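Review: Nuravex sensor glove and the Bronura good practice guide

Reviewed October 17, 2026

The Nuravex is a glove for recording hand movements that are later used to teach a robot. It comes with a printed copy of the Bronura guide, a set of house rules for running recordings. We used both at Herkside from June onwards and kept 374 recordings out of a much larger pile. I have scored the two separately.

The glove first. It goes on quickly and the finger parts stay put if the straps are set for the person wearing them. One size is supplied. The small hands in our group needed tape at the wrist, and the manual should say so. Calibration takes 105 seconds and has to be done again every time the glove comes off. The cable is long enough for seated work, but it tugs if you reach across yourself.

The guide is 7 pages and most of it is sensible. Rule one is a clear work surface with only the object you mean to handle. Rule two asks for cable runs to be kept out of the hand's path. Rule three is a stop after every 200 recordings to check the log against the files. We thought that was fussy and skipped it once, then lost an afternoon matching names by hand. We follow it now.

The section on where the free hand should go is useful and I haven't seen it in other guides. It says to rest it in the same place each time. The section on lighting is too thin.
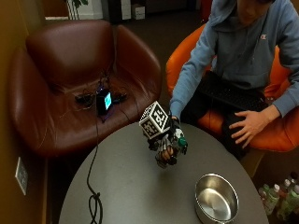

Seated work with one pot on the table. Free hand on the thigh, keyboard across the lap.

Rule two is the one we find hardest to keep in a small room. The guide assumes a proper bench with clips along the back, and I would like a page on working from ordinary furniture. The Beltrán guide covers this better, although it is weak on record keeping.

Glove: three out of five. Comfortable enough, but it needs a second size.
Guide: four out of five. Print the checklist on the last page and keep it by the keyboard.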